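Droston grip fault

The Droston grip fault was a failure in the household tidying robots made by Verschueren, first recorded in July at the company's test site in Hudemell. The robots, which had learned to clean small objects from recordings of people doing the same work by hand, closed too hard on thin plastic bottles. Of 3,451 trial grasps, 186 ended with a crushed or dropped container. Two units were withdrawn the same day.

The recordings covered the wiping of cosmetics and other small containers at a table, with one hand holding the bottle near its top and the other working a tissue against its side.

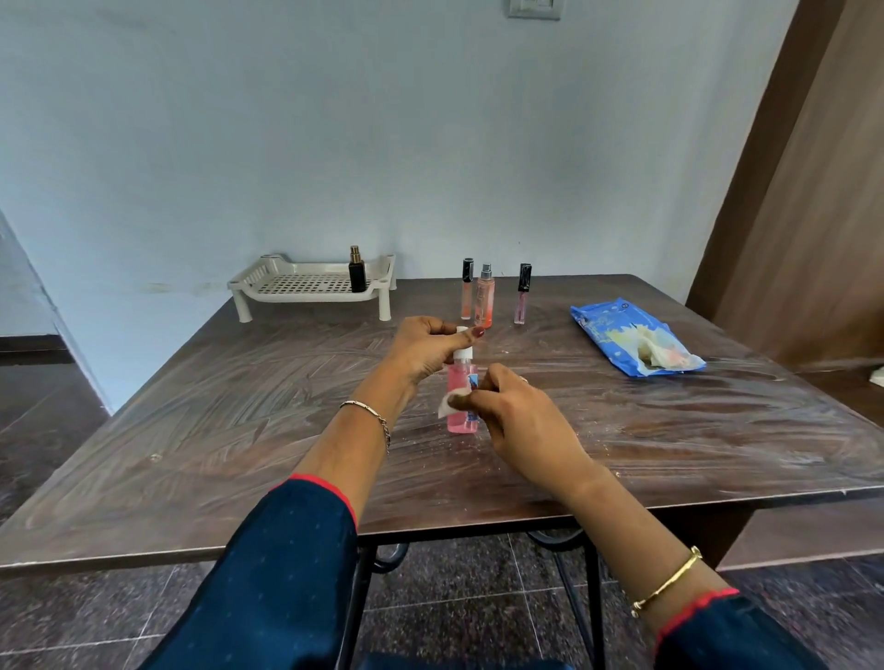

Wim Desmet later remarked that the recordings had never been at fault, and that the force limit had been set for glass and left there. His view was disputed at Urner, the firm that supplied the wrist sensors, where the fault was put down to a slow signal from the fingertips.

A revised limit was issued on Feb 25, 2022. It lowered the closing force and made the hand stop if a surface gave way under it. The sensor question was left open, and 5 units remained in storage.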